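Visiting Szalai tower and the old walls – your questions
Last updated: April
3 min read

Where is it exactly?
On the ridge above Zornar, north side of the river. The lane starts behind the mill and climbs in 13 bends. Steep near the top.

How old is the tower?
Depends which bit. Bottom courses are medieval, big rough blocks. Upper floor was rebuilt much later in smaller stone, you can see the join from the gate.

Is it a castle or a watchtower?
Watchtower with a wall round it. It guarded the ford and the salt road to Clatatier. No lord ever lived here as far as the records say – just a garrison, 12 men in the one surviving pay list.

Can we go inside?
Ground floor and first floor, yes. Roof is closed. The ladder to the old cistern is closed too, please dont climb the rail.

How long do I need?
Roughly 2 hours with the walk up. Less if you skip the east wall, but dont, the best veiw is from there.

Is there parking?
By the mill, 24 spaces. Full by mid-morning in summer. The Fusto bus stops at the bridge, last one back is early evening. Not Friday, when it stops after lunch.
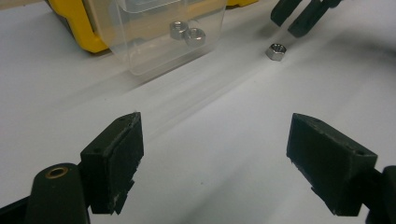 Black gripper fingers over a white tabletop.

Are dogs allowed?
On a lead outside the walls. Not in the tower.

Is it OK for pushchairs?
No. Carrier or leave it at the mill. Steps inside are worn and there is no handrail on the first flight.

What about the moat?
Dry now, mostly brambles. The clearest stretch is on the west side, follow the fence. Ditch was cut straight into the rock there and the tool marks still show.

Where are the finds kept?
Pottery and the two bronze keys are in the museum at Clatatier, ground floor, second room. Separate ticket. Shut in winter.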